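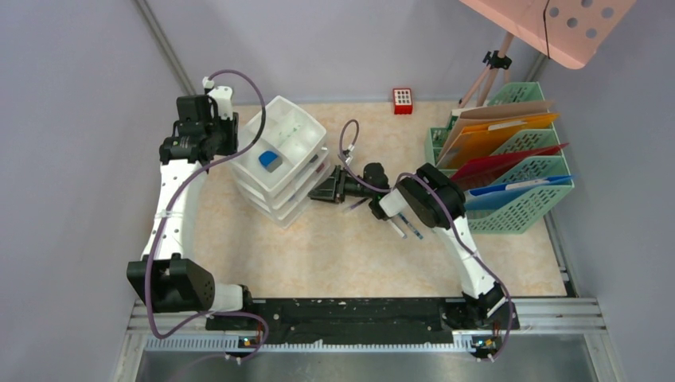 Small drawers work better than one big box, according to Hanne Kiiskinen, who used to keep everything for her desk in a biscuit tin and spent more time looking for a paper clip than using it.

Her remark started a long discussion at the Drasside community hall on Sunday, 20 July 2025, where the neighbourhood group held its winter desk tidying afternoon. People were invited to bring the contents of one drawer from home, sort them at the long tables and take them back in better order. The hall has 80 chairs and most of them were in use by two o'clock.

The afternoon was led by Dexter Saludo of Brenus, a small shop on Shahbazi Street which sells storage for home and office. He began with the plastic drawer unit with an open tray on the top. In his opinion the tray is the part which most people use wrongly. They put there what has no other place, and after a month it is full to the rim.

"The top is for what you take in your hand every day," he said. "If you did not touch it this week, it goes down one level."

He also advised to keep the low partitions, even if the compartments look too small at first. A block of sticky notes or an eraser can stay alone in one of them. Small pieces of one colour can go together in the next. Drawers with translucent sides are easier for children and for tired adults, he added, as one can see a little of what is inside before opening. Still he would put a label on the front.

Not all visitors agreed. One woman told that she had tried labels for years, and her family simply did not read them. Another visitor preferred to stand everything upright in a file organizer, also the scissors and the rulers. Mr Saludo answered that a file organizer is good for paper, but small things fall to the bottom and stay there until somebody moves house.

There was some discussion also about where the drawers should stand. Many people push the unit straight against the wall. Mr Saludo likes to turn it at a small angle to the person sitting, so that the drawers open toward the hand and the elbow does not hit the lamp. It takes a little more of the tabletop – not much, he said, if the rest is kept clear.

The second half was for swapping. Things which people did not want any more were laid out by the kitchen door: binders, half-used notebooks, a great many pens. Every pen was tried on scrap paper first, and the dry ones went in the garbage. What remained at the end was packed for Flistasura, the after-school club at the other end of the street, which is always short of coloured pencils and erasers.

Entrance was free, and coffee and buns were sold at the counter. The sale brought in $843, and the money goes to new shelves for the hall's own supply cupboard. The shelves will cost $1350, so the group hopes to collect the rest at the next afternoon, in September. The theme will be kitchen drawers. Those who want a table should write their name on the list in the entrance of the hall, where 9 places were still open on Sunday evening.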